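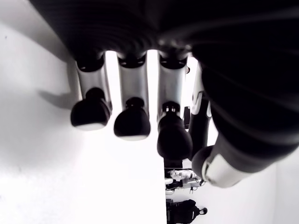 Etow Watchers Board > Money & Power > The Avivex land deal, part 4

mudlark_70
OK so I finally finished reading the Avivex filings (200 pages, my eyes!) and I'm more convinced than ever that somebody in the county office knew. Avivex buys the old rail yard in April, and the rezoning shows up on the agenda 4 days later. Then there's Boltance, which shares a mailbox with them and has no employees I can find. Come on, people.

pepperjar
I've been with you since part 1, but a shared mailbox is weak. My brother-in-law's lawn business shares a mailbox with a dentist. Half the small companies in Etow use that same store on Liao Street.

mudlark_70
Sure, but does the dentist give $2,000 to the same campaign the lawn guy does? Both checks are in the disclosure, right next to each other. Go look before you wave it off.

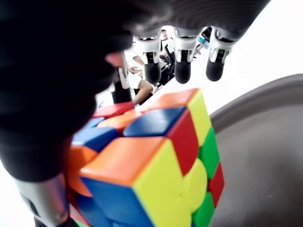
Rubik's cube, close up

quietcreek
I did look. Two donations, same amount, yes. That's also the amount printed on the ticket for the fundraising dinner, so anybody who bought a seat would show up like that. I still think the rezoning stinks, I just don't want us hanging the whole thing on a dinner.

pepperjar
^ Agree with quietcreek. The 4 days is the good part. Who put it on the agenda? Somebody had to type it in.

mudlark_70
Fine, the dinner thing is fair, I hadn't seen the ticket price. But who buys a seat for a company with no employees?? Who ate the chicken?

tin_ladder
You guys are going to end up with the Freemasons by part 6 lol. Towns rezone rail yards all the time. Mine did, and we got a tire store.

quietcreek
Lol. I'm putting in a records request for the agenda emails tonight. If anyone has the April minutes saved, please post them, the link on the county site goes to a blank page for me.

pepperjar
Blank for me too. I have a printout somewhere, will scan it after dinner.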